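Home Posts Workshop About Contact

The day the gripper wouldn't let go

July 19, 2025 - by Samina Bhutto

So I promised an update on the folding project and I've been putting it off, mostly out of embarrassment. Make yourself a cuppa, it's a bit of a saga.

Quick catch-up if you're new. A few of us at Pletham have been teaching an arm to fold laundry since June. We call the software Zou (it was short for something once, and Uthai is the only one who remembers what). By the start of this month it could pick up a corner, drag it across and let go, over and over, and we were feeling pretty pleased with ourselves. We'd logged 627 grasps and I'd started telling everyone we'd hit 1,000 before the Trorkstead demo. I should have kept my mouth shut!

On grasp 628 the arm took the corner, pulled, and then just sat there. The screen said "released". The fingers were very much closed. And because Zou believed the cloth was already free, it went on to the next step, which is to lift and head home, taking the fabric along with it. I hit the stop button and my heart was going like mad - it's a slow arm, but it's a strong one, and I'd had my hand on the table smoothing a hem not long before.

We powered everything back up, ran the reach at quarter speed and watched the wrist camera the whole way.

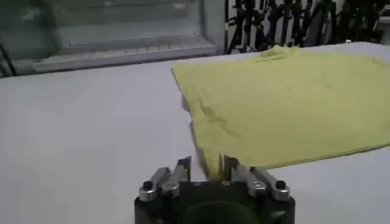 Wrist cam view with the yellow-green cloth, corner held between the fingers.

Babatunde was sure it was mechanical. He had the covers off, checked the finger linkages for grit and loose screws, cycled them by hand, and they moved beautifully. Two hours gone. Then Ngozi, who'd been quietly scrolling through the log with a sandwich in one hand, asked why the release message had the same timestamp as the close message.

Well. I'd tidied up the code the night before (you can see where this is going) and the check that reads the finger position was looking at an old value, saved from before the grasp. Fingers open, said the old value, so Zou ticked the box and skipped sending the open command altogether. It had been fine all day only because the saved value usually got refreshed in time. My bug, my colour-coded commit message and everything.

The fix was 11 lines. Zou now waits for a fresh reading, and if the fingers haven't opened within 10 seconds it stops dead and beeps at us. The beep is horrible. Babatunde wants to change it and I've said no.

The other change is for the humans. No hands on the table while the arm has power, even if it looks parked, even if the hem is driving you bananas. Zainab has written it up and stuck it beside the stop button, and I've been told off twice already.

We've started the grasp count again from zero. Next job is sleeves, which I'm dreading, so if anyone has got an arm to cope with a sleeve that's turned inside out, please leave me a comment!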